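Dumetti Play Food Set: four months in

Posted Saturday, April 9, 2022

We bought the Dumetti set in December as a gift for a kid who had asked for a drum. I stand by that decision. It came in a cardboard crate with a rope handle, and the rope handle lasted until lunch.

The pitch on the box is that pretend food teaches sharing. In our house it has mostly taught pricing. There is a restaurant under the stairs now, and I was recently charged 564 dollars for soup. The soup was a sock. Service was slow and the owner sat on my foot.

As for the food itself, it's good. The colors are loud and haven't faded, and everything is big enough that I don't lie awake over the baby. The paint did chip on the egg after it was driven over by a trike, which I'd call fair. The smell out of the box was strong for two days, something like a new shower curtain, and then it went away. Rinse it in the sink with dish soap. Don't run it through the dishwasher, where the pea pod went in straight and came out with a permanent shrug.

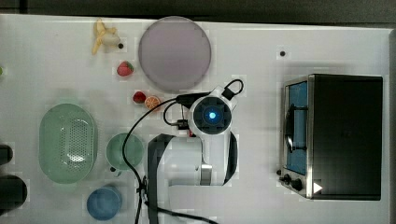 Banana, strawberries and half an orange, with the plate.

I have also lived with the competition. The Plurnex set is cheaper and has more pieces, but half of them are bottles of sauce, and a child can only pretend to enjoy so much mustard. The Shehu set is prettier than my real kitchen. It is all beige. The carrot is beige. My kid looked it over once and asked if it was sick.

Storage is where Dumetti lets you down. Once the crate gives up you're on your own, and the official bin costs 20 dollars extra. I got a mesh bag from Flokville for 10 and hung it on the back of the door. It works fine as long as you don't mind a bag of groceries swinging at you every time you leave the room.

Replacement pieces are sold one at a time through the website, which is slow and wants you to make a password for a lemon. Mine took nearly three weeks. The old lemon was in my boot.

Would I buy it again? Yes, though I'd skip the cash register add-on. It beeps, it has no volume control, and the drawer holds play money up to 3,000 dollars, which at current prices is five soups and change.

Four stars. The drum is still being discussed.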